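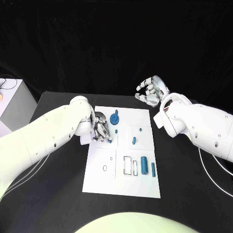 4.2 Do zone incentives bring in new exports?

Governments that set up export zones tend to report the jobs inside the fence and stop there. We doubt that this number means much. The Markum zone lists 286 firms, but many had plants elsewhere in the country before they signed a lease. Promotional material leans on advanced assembly, the kind of work in Figure 1, where a metallic robotic hand curls down toward a raised plate on a white board. Such work accounts for very little of what the zone ships, most of it plain sewn goods and packaging.

Filed under: Trade & Investment | Working Papers 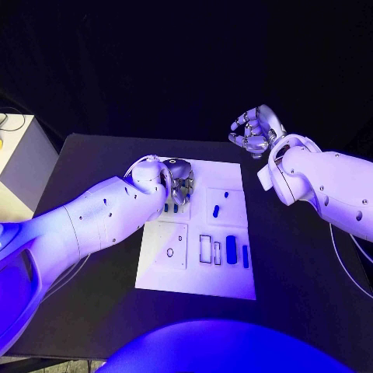 Figure 1. Two-armed robot at a dark tabletop.

The Ninska zone makes a better case on paper. Its managers claim 1,124 new jobs over 12 quarters. When we matched payroll records against the older tax rolls, a good share of those workers turned up at Ackermann and Bestness plants that had simply moved. We do not say that no jobs were created. We say the published count cannot show it.
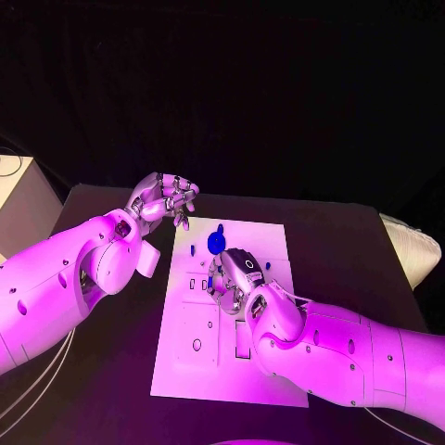 Export figures have the same flaw. Both zones book the full value of a shipment, imported parts included, and only 2 of the annual reports we read break those parts out. Until that changes, we treat the claimed gains as an upper limit and leave them out of the estimates in Section 5.

Print this page | E-mail this page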